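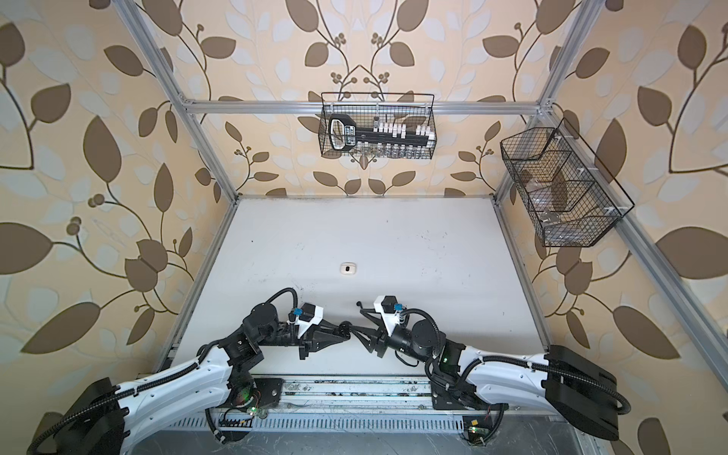 Bench 2, baskets and small parts

February 2, 2020

Quiet day, so I used it for the bench corner. I write this down mostly for myself and for Luminița, who will work at the same table next week and asked me where things are now.

First the wallpaper, as three people have asked me already. It is the leaf pattern from Nistor, the brown one with the vines and berries. I did not choose it, Geetha did, from the sample book, and I was against it in September. Now I must say I have got used to it. The beige is easy for the eyes in the evening. The seams are holding well. On the back panel the vines meet in the middle and branch up to both sides, and it took Geetha two tries to get this symmetry. For the next bench please remember to start from the center and work outward. We had one roll left over, it is on top of the gray cupboard, batch 367. Please keep it for repairs and do not wrap presents in it.

Baskets. There are two, both black wire mesh, and both are hanging on the aluminum rails.

The one on the back rail has the rectangular grid. The big key is inside it, lying flat with the head to the left. It is from the Joltcombe open day and I know it does nothing useful, but visitors like it and it must live somewhere. Under the key, along the bottom, I keep the row of small clear pieces. They are easy to forget because the key takes all the attention. If you lift the key out, lift it straight up with two hands and do not drag it over them.

The basket on the right side is the deep one with the compartments. It is fixed with white fasteners. I pulled on it with my hand and it does not move, but I would not put anything heavy there until we have tested it properly. I hung 813 g in it over lunch and saw no change. This is not a real test, only a first idea. Geetha wants to see it with a full load overnight and I agree with her.

What I would like to keep in the compartments:
- clear plastic parts in the lower part
- cable ties, the short ones only
- the small screwdriver, if somebody brings it back

Tabletop. White was a good choice for finding small things and a bad choice for staying clean. It shows every speck. I tried plain water first, then the Sevorton cleaner, diluted as it says on the bottle, on a test piece of the same board. Water takes away dust but not the dark smudges. The cleaner takes most of them, if you leave it for 38 seconds or so before wiping. Longer made no difference on my test piece. I did not try anything stronger, because I am afraid for the surface. For the table itself, I will do it together with Luminița.

Small parts. We now have the lavender earbuds in the parts list, number 129. They are very light and they roll, or better to say they rock to one side and then slide away. My proposal is that a pair is always put back together after use, and that we find a shallow tray for them. At the moment there is no fixed place for them, and this is how we lost one in September (found after nine days, behind the radiator).
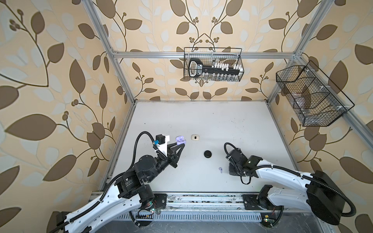
Both earbuds out on the bench, with the small cream-white piece and the round black disc.

The pale earbud is the one I worry about. It is a little see-through, and on the white table you can look over it when you are tired. The black disc has the opposite problem: everybody sees it and everybody thinks it belongs to somebody else. I wrote it in the list as "disc, black, round" until a person tells me a better name. Same for the cream piece with the dark slot. Geetha says case, I say switch. We did not agree and I left the field open.

To do:
- tray for the earbuds, shallow, dark color so that the lavender is easy to see (ask at Pridstead, they had some)
- overnight load on the right basket
- wipe the table, cleaner first, then water
- label on the back basket, small, not over the mesh where the key is
- decide the name of the cream piece

Luminița, if you move something, please write it under this entry with your initials. The pencil is on the string.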